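Notes > Household > Water

Previous | Archive | Next

Descaling with citric acid, and why I stopped using vinegar

I moved into the current flat in December and inherited a faucet that delivered maybe half of what it should. The building is on hard water. The kettle had a crust on the element, the shower head sprayed sideways, and the aerator on the kitchen tap was packed solid. I spent a few weekends working through all of it and kept notes, which follow in slightly cleaned-up form.

Vinegar works. Household white vinegar is a dilute solution of acetic acid, and acetic acid will dissolve calcium carbonate given enough time. My objections are practical. It is slow at room temperature, it smells when warmed, and a gallon takes up shelf space that a small bag of powder does not. Citric acid powder is cheap, keeps more or less forever if sealed, and can be mixed to whatever strength the job needs.

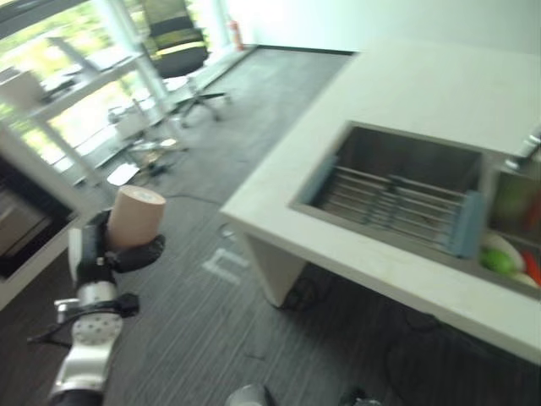 The stock solution I settled on is 40 grams of citric acid in 1000 ml of lukewarm water. Stir until clear. I tried stronger mixes and found no benefit on ordinary scale. There is also a known problem with going too hot and too concentrated: calcium citrate is poorly soluble, and less so as the temperature rises, so you can end up trading one white deposit for another. Keep it warm at most, and change the bath when the fizzing stops but scale remains.

Ingvar Holst wrote to me after an earlier post to recommend sulfamic acid instead. He is right that it is faster and that its calcium salt dissolves well. It is also harsher on skin and eyes, and I would like to keep one product in the cupboard. I use the Fondska powder, mainly for the resealable bag.

Order of work for a tap aerator:

1. Close the drain. The washers are small.
2. Unscrew the aerator housing. Wrap it in cloth first if you need pliers.
3. Note the order of the parts. Mine had a rubber washer, a flow restrictor, a plastic insert and two mesh screens.
4. Knock out loose grit, then soak everything except the rubber washer.
5. Brush the screens from the downstream side, rinse, reassemble.

I measured the flow before and after with a jug and a phone timer. Before, a liter took 51 seconds. After, it took 7. The restrictor had been almost completely blocked, and one screen had a tear, so I replaced the insert with a Brandach part of the same thread. If you do this, check whether your thread is male or female before ordering. I did not, the first time.

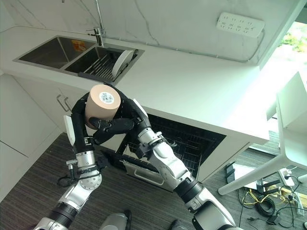 What not to soak

Keep acid off marble, limestone and terrazzo. It etches them quickly and the damage has to be polished out. Enamel varies, and older enamel often has no acid resistance at all. Aluminum discolors. Chrome plate is fine for a short soak if the plating is intact, but where it has chipped the acid gets at the metal underneath. Never combine any acid with bleach or with a cleaner that contains it.

Rubber parts I wipe down and leave out of the bath. A little silicone grease on reassembly makes the next removal easier.

Next on the list is the shower valve, which has a ceramic cartridge and a stop that no longer stops. Tove Ásgeirsdóttir has sent me an exploded diagram for what she thinks is the same model. The screw positions do not match, so I am still looking.

3 comments | 11 shares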